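Nuris Coffee Shop Receipts, release 3
Data card

Summary
Nuris is a table of itemized receipts from nine independent coffee shops in the Solís district. It was put together for work on price changes, tax rounding and item name matching. Each row is one line item. Card numbers, loyalty IDs and cashier names were removed before the files left the shops.

Maintainers: Sunita Prajapati (schema, releases), Joon-young Sun (text cleanup)
Last updated: 2024-02-18

Files
items.csv — one row per line item
shops.csv — one row per shop, with opening hours and register model
names_map.csv — raw item name to cleaned item name

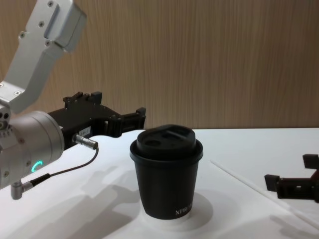 Fields in items.csv
receipt_id: string, unique within a shop only. Join on shop_id plus receipt_id.
shop_id: integer, 1 to 9
item_raw: item name as printed, upper case, cut at 70 characters
size: S, M, L or blank
price_cents: integer, before tax
to_go: 0 or 1

Prices are stored in cents. Release 2 stored them as decimals, and scripts written for it will read every price 100 times too high.

Known problems
Shop 4 changed registers in December. Its older receipts leave size blank and put it in item_raw instead ("LATTE LG"). names_map.csv covers these.
Refunds show up as negative prices with no link to the original sale.
Shop 7 rings up oat milk as a separate line — all other shops fold it into the drink price.
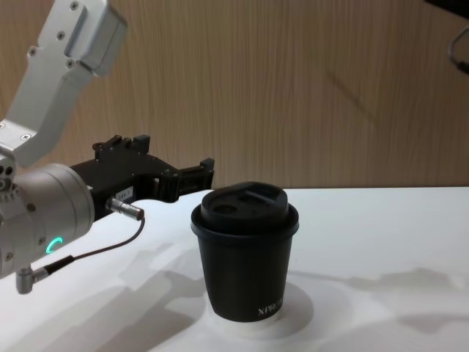 Can receipt_id be used alone as a key?
Registers restart their numbering at 1,000 after a reset, so the same ID turns up in more than one shop. Use the pair given under Fields.

Loading
Read item_raw as UTF-8. The Botia loader handles this by default; Skusent needs the encoding set by hand. Leave shop_id as an integer or the join to shops.csv returns no rows.

Changes in release 3
Prices moved to cents
to_go filled in for shops 2 and 5
Duplicate receipts from shop 9 dropped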